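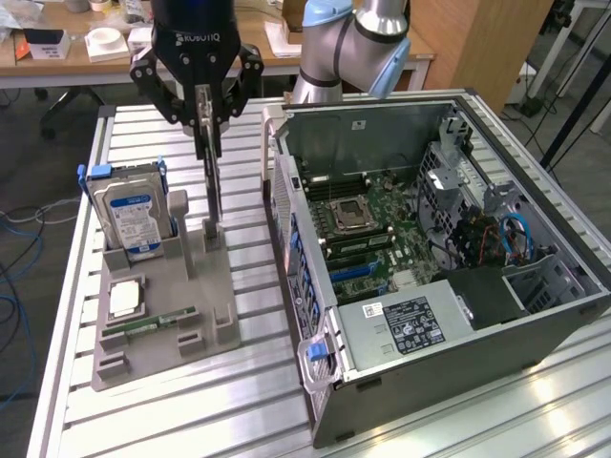 From: Ursina Pfister
To: Bickerstaff Seed Swap list
Date: 12/30/21
Re: Havetti beans, are they worth the trellis?

Hello everyone, and I hope you all got through the holidays with enough pie left over for breakfast.

On the Havetti beans, my answer is yes, but only if you like them dried. I have grown them five summers now along the south fence, and as a green bean they are a bit of a letdown. The strings are tough by the time the pods are as long as your finger, and if you go away for a weekend you come home to leather. But leave them on the vine until they rattle and you get a fat brown bean that holds its shape in soup and makes a lovely dark broth — my sister salts hers with a ham bone and I do mine with a bay leaf and too much garlic.

You asked about height. Mine go to 11 feet if I let them, and then they flop over the top and shade the peppers, so I pinch them at the top of the fence. I use cattle panel bent into an arch between two beds. Twine was a mistake. We had that big wind in August and I spent a whole morning untangling vines from the neighbor's rose, and she was very nice about it, but I could tell.

Now, the part of your message I wanted to get to:

> I planted Havetti next to Pristley last year and saved seed
> from both. Half of what came up this summer had speckles.
> Did they cross, or did I just mix up my envelopes? I'd hate
> to bring bad seed to the swap and pass it on to people.

Could be either one! Regular beans mostly keep to themselves, but the bumblebees do get in there, and I've had it happen with 2 rows that were almost touching. Crossed seed usually looks perfectly normal the first fall, and you only find out once you grow it. So speckled beans on this year's plants could well be a cross from the year before. Half does seem like an awful lot, though, and that makes me wonder about the envelopes. I write the name on the outside and also drop a slip of paper inside, after the year I had a whole shoebox of mystery squash.

Please do bring the speckled ones, just label them as a maybe. Some of us like a surprise. I'd keep them out of the main jar, and if you want a clean start I have plenty of Havetti from a bed with no other beans near it and can put a handful aside for you.

Does anybody still have Meso, the little flat white one? Mine got into the damp at the back of the garage and I lost the lot. I'd trade beans, garlic, or a jar of the plum butter, which set a little stiff this year but tastes fine on toast.

Warmly,
Ursina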